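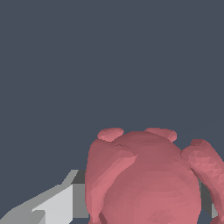

Elumham Allotment and Garden Society
Minutes, monthly meeting 10/18/21
Upstairs room, library. Start 7:10 pm, key was late.

Chair: Ronaldo Pascual
Minutes: Ho-yin Leung
Apologies: plots 4, 11, 22

1. Last minutes
Read, one correction. Water bill was for both taps, not just the top one. Otherwise agreed.

2. Money
Balance after the summer $233. Seed order comes out of that, not paid yet. Rent from Trillville side still short by two plots, Ronaldo to knock on doors. Petty cash tin to stay with Ho-yin for now.
Question about whether plant sale money from July is in the total. Yes it is.

3. Water
Bottom tap drips again. New washer did nothing. Ho-yin got a price of $157 for replacing the whole standpipe, parts and labor. Felt to be a lot. Long discussion. Some want to leave it until spring, tap gets shut off in winter anyway. Others said it'll only get worse and the path is already mud. Vote: leave until spring, bucket under it till shutoff.
Shutoff date to be posted on the gate. Please empty your own hoses.
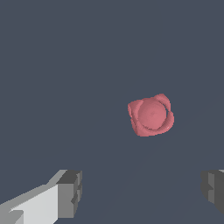
4. Compost
Bays one and two full. Bay three has squash vines in it whole, please chop. Also somebody put in a bag with the bag still on. Turning day to be fixed once Ronaldo has the forks back from Trillville.
Leaf pile from the town: around 50 bags expected, same as last fall. To go by the back fence, NOT the gate, truck couldn't turn last time.

5. Plot edges and paths
Complaint about brambles from plot 17 coming thru onto 18. Plot 17 says they're wild ones from the lane. Ronaldo will look. Main path needs chips. Setiawan tree people sometimes drop them free, Ho-yin to call.
Wheelbarrow with flat tire: fix or dump? Fix. Plot 9 has a pump.

6. Seed order
List went round. Last day to add is the next meeting. Garlic is separate, needs to be in the ground before then, so tell Ho-yin this week. Onion sets went moldy last year, try the other supplier. Potatoes: same three kinds, plus one early if enough people want it. No agreement on beans. Carried over.

7. Shed
Roof felt lifted on the north side. Tarp on it now. Lock sticks, use the oil on the shelf, don't force it. Two spades and the long rake not signed back in.

8. Wandumow visit
Their group wants to see the plots in spring. Agreed in principal. Limit on cars, there's only room along the hedge. Tea yes, cake if people bring it. Plot 11 had offered a tour of the fruit cages, check still ok as not here tonite.

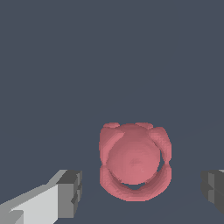

Pink and rounded, on dark gray.

9. Any other business
Newsletter goes out on paper again, 80 copies. Short pieces wanted, half a page max.
Rabbits. Wire along the lane side has a gap by the post. Ronaldo has some wire left over.
Bonfires: rule is still after dusk only. One neighbor called already.
Lost: green gloves, left by the top tap.

Next meeting same room, same time. Bring seed lists.

Closed 8:45.
HL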